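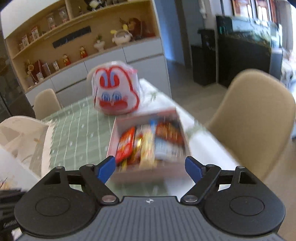

4.2 House rules for recording in lived-in homes

I should admit that when Kamran Afridi and I started drafting the Wedadcombe rules, we thought we could borrow most of them from the factory side and change a few words. That lasted one afternoon. The factory documents we had to hand all took it for granted that somebody has cleared the area, marked the floor and written down what's inside the line, and a family dining room doesn't work like that. Take the table in Figure 3. The gripper is going in towards an open pink box of snacks, with a blue pad near each of the two lower corners, and the packets are tucked in side by side, so any grasp on one of them has neighbours to think about. The cloth underneath is green and white, there's a bag with a rabbit face on it just behind the box, and further back you've got an aquarium and a cabinet full of ornaments. We wanted rules that a person could follow in a room like this one without asking the household to turn it into a laboratory first, and that's what the rest of this section is about.

Figure 3. Two-fingered gripper approaching an open snack box on a dining table, with the rest of the room left in view.

The rules cover 1,062 recordings made under the Nepia protocol, which we wrote ourselves and have now rewritten more often than I'd like. The first version had 56 rules. The version we ended up using has 20, and I think it's the better document by a long way (Kamran still misses a few of the ones we dropped, and he may be right about the one on table lamps). What I've tried to do below is talk through the handful that caused the most argument, with the wording we settled on. The full list is in Appendix B.

Rule 2 says that the operator decides on the object before the tool comes over the table. It sounds almost too plain to write down, doesn't it? But in the early recordings people would hover, change their minds halfway and then go for whatever was nearest, and when we came to label those recordings we had a dreadful time working out what had been intended. Under the current wording the operator says the object aloud first, and if they change their mind they lift clear, stop and begin a new recording. A change of mind is allowed as often as they like. It just has to have its own start.

Rule 5 is about packed containers, and it's the one I'd most like other groups to pick up. For an open box holding several wrapped things, the operator may touch the neighbouring items but mustn't press down on them to make room. We argued over this for weeks! My own feeling was that a bit of pressing is what a human hand does, so why not let the tool do it. Kamran's answer was that a hand can feel a biscuit giving way, and a person at the other end of a gripper gets much less warning. We tried both wordings at Bravis, where most of our early sessions were run, and the stricter one won because operators found it easier to remember. The walls of the container are treated in the same way as the neighbours. A light brush is fine, but levering against a wall ends the recording.

Rule 8 deals with cloths. A tablecloth is a soft surface that can travel, and everything standing on it travels too, so the operator keeps the fingertips above the cloth unless the task is about the cloth itself. Where two cloths meet or overlap, we ask for one practice pass across the join with the tool held high, before anything is picked up. I was sceptical about the practice pass and I've come round to it. It costs very little time and it gets the operator looking at the table properly.

Rule 11 is the speed rule, and I'm less happy with it than the others. We set an upper limit on approach, and then discovered that everyone reads "approach" differently. Some took it to mean the whole journey from the edge of the table, others only the last bit before contact. Figure 3 has a blurred snack box in it, and blur of that sort is one of the things our reviewers flag under this rule, although a flag by itself doesn't say the limit was broken. The Wamiton checklist, which our reviewers fill in, now splits the movement into travel and closing-in and lets them flag each separately. Of the recordings that went through the older checklist, 900 had to be looked at a second time once the split was made. I would much prefer to have thought of it in January, when the form was still a page long.

Rule 14 covers what's in the background. We'd first written that shelves, tanks, curtains and so on should be covered or moved where possible, and we took that out. People live with their ornaments, and a rule that starts by rearranging someone's cabinet is a rude rule, quite apart from making the recordings less useful. What the operator has to do now is look round before starting and name anything that must not be knocked, including whatever is behind the target on the table. Chairs count too. If a chair back is within reach of the operator's elbow it gets pushed in or pulled well out, whichever the household prefers, and then it stays put until the session is over.

Finally for this section, Rule 17 gives any member of the household the right to stop a recording at any point and without giving a reason. The operator lifts the tool clear of the table and closes the file, and the reviewer marks it "stopped by home" with no further note. We did consider asking for a reason, purely out of curiosity on our side, and decided it was none of our business. How these stopped files are counted when we compare operators is a separate matter, and I come back to it in Section 5.1.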